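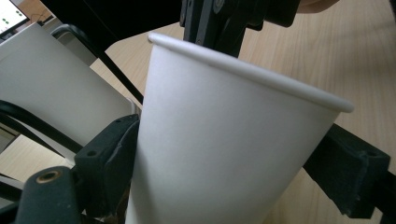 Paper cups: grip height and discarding squeezed demos

pemeddale_rig
We're collecting cup pick-and-place with the hand-held gripper, one operator, tabletop only. 484 episodes so far. The policy trained on them closes too far on plain white paper cups and the wall buckles. Operators grip low on the taper, pads on opposite sides, rim left clear. Should I throw out every demo where the cup deforms, or keep them and relabel the width?

Dekel
Keep them unless the cup is dropped. Slight deformation is normal for paper. Check the width signal first. If it lags the video by even 2 frames, the policy learns to close late and then overshoot.

tapeandshims
Disagree on keeping them. A crushed cup looks like a successful grasp to the network. We cut ours in October, retrained on the smaller set, and buckling went down. I would also move the grip up. The wall is stiffer just under the rolled rim.

pemeddale_rig
Gripping near the rim hides it from the wrist camera. We need the rim visible for the stacking stage, as it's the only strong edge on a blank cup. Low grip stays.

tapeandshims
Then expect the cup to tilt in the pads. Your stacking stage has to see that tilt in training.

Dekel
Tilt is fine if it varies. What hurts is 484 episodes with the same tilt from the same operator. Add a second operator before you delete anything.

bermudez_lab
Seconding the lag check. On the Jalledier pads we had a delay of about 8 ms between encoder and image, which was harmless. The real fault was a loose pad screw – width read closed while the pad was still moving. Worth putting a driver on both sides before each session.

pemeddale_rig
Checked. Lag is under one frame, but the left pad had play in it. Tightened. I'll record a new batch with two operators and train with and without the deformed ones.

tapeandshims
Use the same held-out cups for both runs or the comparison is useless.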